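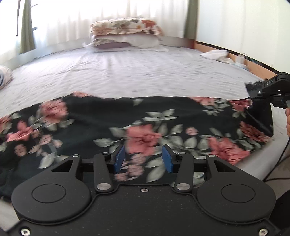 ## 침구 정리: 시트와 꽃무늬 천, 봄맞이 교체 안내

호크빌(Hokville) 하우스 소식지 2023년 3월 8일자

겨울 이불을 걷을 때가 되었습니다. 이번 호 살림 꼭지에서는 침대 정리를 다룹니다. 지난 1월 호에 난방비 이야기를 싣고 나서 침구 관리에 대해 묻는 분이 많았고, 마침 2층 큰방의 침구도 봄 것으로 바꾸는 중이라 그 순서를 그대로 옮겨 적습니다.

큰방 침대는 넓은 편입니다. 밑에는 희끄무레한 회백색 시트를 깔고, 한쪽 끝에만 어두운 꽃무늬 천을 덮습니다. 바탕은 검정에 가까운 짙은 녹색이고 산호색 꽃과 그보다 작은 탁한 분홍 꽃, 회녹색 잎이 찍혀 있습니다. 창가에는 비치는 흰 커튼이 걸려 있습니다. 방 안에 색이 있는 물건이 많지 않아서 천 하나만 바꾸어도 방 분위기가 꽤 달라집니다.

### 걷어 내기

덮은 것부터 차례로 걷습니다. 꽃무늬 천, 이불, 베갯잇, 시트 순서입니다. 걷은 것을 바닥에 쌓지 말고 바로 바구니에 나누어 담으면 나중에 다시 고르지 않아도 됩니다. 짙은 색과 옅은 색은 처음부터 따로 담습니다.

매트리스는 시트를 벗긴 채로 오전 내내 둡니다. 창을 열고, 커튼은 젖혀 두어도 되고 그냥 쳐 두어도 됩니다. 바람이 센 날에는 얇은 커튼이 창틀에 끼는 일이 있으니 끈으로 묶어 두십시오. 작년에 3층에서 커튼 아랫단이 창틀에 물려 찢어졌고, 수선에 일주일이 걸렸습니다.

매트리스 표면은 청소기의 좁은 솔로 한 방향으로 밀어 줍니다. 가장자리 박음질 선을 따라 먼지가 많이 모이므로 그 부분은 한 번 더 지나갑니다. 얼룩이 있으면 젖은 천으로 두드리고 마른 천으로 눌러 물기를 뺍니다. 물을 직접 붓거나 분무기로 흠뻑 적시면 속까지 마르는 데 며칠이 걸립니다.

### 매트리스 돌리기

머리 쪽과 발 쪽을 바꾸어 놓는 일은 1년에 두 번, 침구를 바꿀 때 같이 합니다. 두 사람이 대각선으로 마주 서서 모서리를 잡고 돌립니다. 혼자 하려면 침대를 벽에서 먼저 떼어 놓아야 합니다. 큰 매트리스는 무거우니 웬만하면 옆방 사람을 부르십시오.

양면 제품인지 단면 제품인지는 옆면의 표시를 보고 확인합니다. 단면 제품은 뒤집지 않고 방향만 바꿉니다. 2층과 3층에 있는 것은 모두 단면입니다. 1층 손님방 것은 오래된 양면 제품이라 이번에는 뒤집어 놓았습니다.

돌린 날짜는 침대 머리맡 벽장 안쪽에 붙은 종이에 적습니다. 종이가 떨어진 방은 사무실에 말씀해 주시면 새로 드립니다.

### 시트 깔기

옅은 색 시트는 구김이 잘 보입니다. 완전히 마르기 직전에 걷어서 손으로 펴고, 접은 채로 잠시 눌러 두면 다림질을 하지 않아도 볼 만합니다. 건조기를 쓸 때는 다 돌아간 뒤에 안에 그대로 두지 말고 바로 꺼내십시오.

까는 순서는 다음과 같습니다.

1. 시트를 가로로 반 접은 상태에서 접힌 선을 매트리스 한가운데에 맞춥니다.
2. 머리 쪽부터 펼쳐서 매트리스 밑으로 한 뼘 넘게 넣습니다.
3. 발 쪽을 당겨 펴고 같은 길이로 넣습니다.
4. 옆면은 모서리를 삼각으로 접어 올린 뒤 아래 자락을 먼저 넣고, 접어 올린 자락을 내려서 다시 넣습니다.
5. 손바닥으로 가운데에서 바깥쪽으로 쓸어 줍니다.

고무줄이 든 시트는 대각선으로 마주 보는 두 모서리를 먼저 끼우면 나머지가 수월합니다. 고무줄이 늘어난 것은 버리지 말고 세탁실 선반에 올려 두십시오. 고무줄만 갈아 끼우면 더 쓸 수 있고, 천이 해진 것은 걸레나 가구 덮개로 씁니다.

### 꽃무늬 천 다루기

색이 진한 무늬천은 첫 빨래에서 물이 빠질 수 있습니다. 새로 받은 천은 단독으로, 찬물에, 뒤집어서 돌립니다. 빨기 전에 젖은 흰 수건으로 안쪽 귀퉁이를 문질러 보면 물이 빠지는 천인지 알 수 있습니다. 수건에 색이 묻어나면 그다음 빨래도 따로 하는 편이 안전합니다. 옅은 시트와 같이 돌렸다가 시트가 얼룩덜룩해진 일이 지난가을에 두 번 있었습니다.

말릴 때는 그늘에 넙니다. 햇빛이 드는 창가에 오래 두면 짙은 바탕이 먼저 바랩니다. 침대 위에 덮어 둘 때도 창 쪽 끝만 바래는 일이 생기므로 가끔 좌우를 바꾸어 덮으십시오.

덮는 방식은 방마다 달라도 괜찮습니다. 침대 전체를 덮는 분도 있고 발치에만 걸치는 분도 있습니다. 끝선을 반듯하게 맞추고 싶으면 긴 쪽 끝을 매트리스 모서리에 먼저 맞추고 안쪽으로 접어 들어가면 됩니다. 매일 드나드는 방이라면 거기까지 하실 필요는 없습니다.

어두운 천에는 보풀과 머리카락이 잘 보입니다. 접착 롤러는 세탁실 문 옆 고리에 걸려 있습니다. 쓰고 나서는 겉장을 떼어 내고 제자리에 걸어 주십시오.

### 커튼

얇은 커튼은 봄과 가을에 한 번씩 빱니다. 고리를 모두 빼고 세탁망에 넣어 약하게 돌린 다음, 탈수는 짧게 합니다. 탈수가 끝나면 곧바로 봉에 걸어서 말립니다. 제 무게로 펴지기 때문에 다림질할 일이 거의 없습니다. 바닥에 물이 떨어질 수 있으니 헌 수건을 깔아 두십시오.

떼어 낸 고리는 작은 봉투에 넣고 방 번호를 적습니다. 층마다 고리 모양이 조금씩 다릅니다. 한데 섞이면 골라내는 데 시간이 많이 듭니다.

### 겨울 이불 보관

두꺼운 이불은 하루 이상 바람을 쐬고 나서 넣습니다. 습기가 남은 채로 접으면 여름에 냄새가 납니다. 압축 봉투는 솜이불에만 쓰고, 깃털이 든 것은 헐렁한 천 자루에 넣어 주십시오. 오래 눌린 깃털은 잘 살아나지 않습니다.

보관 선반은 지하 창고 왼쪽 벽입니다. 맨 아래 칸은 비워 둡니다. 작년 장마 때 바닥에 물기가 올라왔습니다. 이불 자루에는 방 번호와 넣은 날짜를 적은 꼬리표를 달고, 이름만 적는 것은 피해 주십시오. 방을 옮긴 분의 이불을 찾느라 애를 먹은 적이 있습니다.

### 새 천 신청과 세탁실 사용

덮개로 쓸 무늬천을 한 번 더 공동으로 주문합니다. 거래처는 지난번과 같은 루로브(Rulov)입니다. 무늬는 견본책에서 고르시면 되고, 견본책은 사무실 책상 위에 있습니다. 가져가서 방에 대어 보셔도 되지만 당일 안에 돌려주십시오. 신청서에는 침대 폭과 매트리스 두께를 함께 적어야 합니다. 지난 주문에서 두께를 빠뜨린 분들의 천이 짧게 왔습니다.

천 재단은 디르크 카위퍼르스(Dirk Cuypers) 씨가 맡고, 가장자리 박음질은 베레켓 벨라이(Bereket Belay) 씨가 맡습니다. 박음질 비용은 한 장에 3000원이며 천을 찾아갈 때 내시면 됩니다. 시접은 양쪽 4센티미터씩 잡습니다. 더 넓게 접고 싶은 분은 신청서 비고란에 써 주십시오.

침구 교체 기간에는 세탁기가 붐빕니다. 큰 이불은 한 번에 한 장만 넣고, 저녁 8시 이후에는 탈수를 돌리지 않습니다. 건조대는 쓰고 나서 접어 벽에 세워 주십시오. 세탁실 열쇠 보관함 번호는 2303으로 바뀌었습니다.

쓰던 침구 가운데 깨끗하지만 더는 쓰지 않을 것은 현관 옆 상자에 넣어 주십시오. 베개와 매트리스 커버는 받지 않습니다. 시트, 이불잇, 무늬천은 받습니다. 넣기 전에 한 번 빨아서 접어 주시고, 크기를 아시면 쪽지에 적어 같이 넣어 주십시오.

견본책에서 몇 장이 빠져 있습니다. 가지고 계신 분은 사무실 우편함에 넣어 주시기 바랍니다.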